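Open day at the Gavrilă gauge shop, Karkdale

Posted Aug 24, 2019

Four of us from the club drove over to Karkdale for the open day at Gavrilă, the shop that rebuilds speedometers, tachs and dash clocks for older cars. I had sent them my speedometer in July and wanted to see the place before I let them have the rest of the cluster. It is a low building behind a tire dealer, and the sign is easy to miss coming from the highway. Park on the side street. The lot fills up.

We signed in at the front counter and got a name tag and a price sheet. Dexter Lacson ran our tour. He does most of the mechanical speedometers and has been there long enough to have worked on the same gauge twice for different owners.

The first stop was the teardown bench. Each gauge gets a tray and a ticket, and the bezel comes off before anything else. Dexter said crimped bezels are where most home repairs go wrong — people pry in one spot and the ring never sits flat again. He uses a roller tool and goes around it a little at a time. 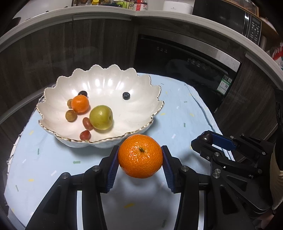 Next was calibration. They had a speedometer on the test stand with the odometer showing 1,254, and he ran it up slowly while we watched the needle. It read high by 3 mph at the top end. He adjusted the hairspring, ran it again and got it where he wanted it. Tachs are done on a different stand with a signal generator. He set one at 3,000 rpm and checked it there first, then at idle and near redline.

I asked about converting an old ammeter to a voltmeter behind the original face. They do it, and the face can be relettered to match. Dexter told me to sort out the wiring at the same time and not leave the full charging load running through the dash. I had been planning to put that off.

The dial printing room was closed to groups, but there was a window. Faces are screened in small batches. If yours is an odd one you may wait until they have others like it.

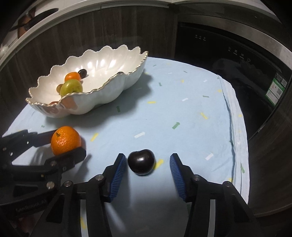
They also sell the Gotari line of new electric gauges, oil pressure, water temp and volts, and had a board with all of them lit. The lighting is even and the needles are easy to read. The chrome rings looked too bright to me next to a worn dash. The Clirnine senders were on the same table. One member bought a temp sender and was told to skip the thread tape, which would spoil the ground.

Turnaround right now is 2 months for a speedometer and longer for a full cluster. Pack the gauges face up with foam on both sides and put your cable length and tire size on the form. I left my fuel and temp gauges with them and kept the clock, which still runs.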